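Progress Report to the Alemneh Fund
Bedine Desktop Renewal, second reporting period
Monday, June 5, 2023
Submitted by Bok-nam Yang, Project Lead

Work in this period centered on replacing the main boards in the Pakatholm computer rooms. Of the 40 desktops covered by the grant, 34 have received the new Ostar board and returned to regular use. The remaining six are waiting for power supplies, as the existing units lack the second processor connector that the board requires.

The firmware supplied with the first shipment did not recognize memory in the fourth slot. Ostar issued a corrected version in April, and it has been applied to every completed machine. Two boards failed the overnight load test and were exchanged under warranty at no cost to the project.

Staff time stands at 172 hours, slightly above plan. Most of the excess went to rewriting the system image, which had been tied to the old storage controller.
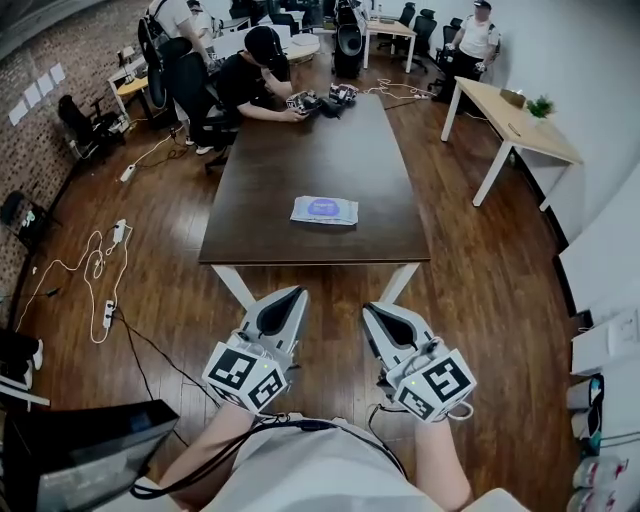

Spending on parts remains within the approved budget. We request permission to move the unspent shipping allowance to the purchase of power supplies - no additional funds are sought. Once these arrive, the last six desktops will be rebuilt and the old boards sent for recycling. An itemized parts list is attached as Annex 2.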